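Emergency stop and reset rules for a small two-arm bench cell - what is good practice?

Posted in Automation Help > Safety and Standards
606 views

Rizwan Rajput
Member, Ornari

Hello all. I am responsible for a small bench cell with two light arms which handle folded and unfolded clothes. The cell is used by several people in shifts and until October we had no written rules for it. Now I must write them, one page if possible, and I have read so much that I am more confused than before.

The arms are small hobby-class ones with servo joints. A person can hold one back with a hand, so my colleagues say that a risk assessment is too much. I do not agree, but I don't have good arguments.

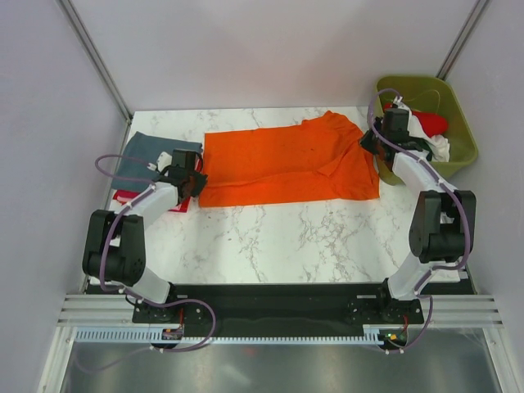 My main doubt is about reaching in. Between two runs the operator puts the clothes back to their starting places, and for this he must put both hands on the table, between the arms. At present the habit is to pause the program and reach in with the motors still holding. Some people cut the motor power first, but then the arms drop under their own weight and may knock the table. Which one should I write as the rule?

Second doubt: after an emergency stop, is it acceptable that the arms go home automatically when the button is released? The controller software (Staviren, build 3601) has this as the default setting.

Thank you in advance, and excuse my English.

Areeba Baloch
Moderator, 566 posts

Hello Rizwan. I will take the second one first because it is easier. No, it is not acceptable. Releasing the button must never start a movement by itself. The release only permits a restart, and then a person gives a separate start command, from a place where he can see the whole table. This principle is in ISO 13850 and it does not depend on the size of the arm. Please switch off the automatic homing.

For reaching in, a software pause is not a safe state. The program can be resumed from another screen, or by a colleague who does not see your hands. I would write it like this:

Send both arms to a rest position where they can lie without holding torque.
Cut the motor power with a switch the operator can reach from where he stands.
Wait until both arms are still, then reach in.
Hands out and sleeves clear before power comes back.
The person who reached in is the person who restarts.

With a proper rest position your dropping problem is mostly gone. Check it one arm at a time, with nothing under the gripper.

About your colleagues: low force does not mean no risk. Small jaws can still pinch a finger, and the joints have gaps which close when the arm folds. Look also at the cables. A loop which stands away from the arm can catch on a basket or a sleeve, so please put a cable check in the start-of-shift list. ISO 12100 explains how to do the assessment, and for a cell like yours it can be 2 pages.

jayasinghe_lab

We just hit pause and nothing happened so far. I think you are overthinking it, but yes, turn off the auto home, it surprised me too.

Rizwan Rajput

Thank you Areeba, this is very clear. I will use your five lines almost as they are - only I add that long hair must be tied and no lanyards. One more thing, who should be allowed to change the speed limit? Now everybody can do it.

Areeba Baloch

One named person per shift, and each change goes in the log with the old value and the new one. At Grulell we keep the log on paper next to the cell, and it works better than the shared file did. After any change, make the first run slow, with a hand near the stop button.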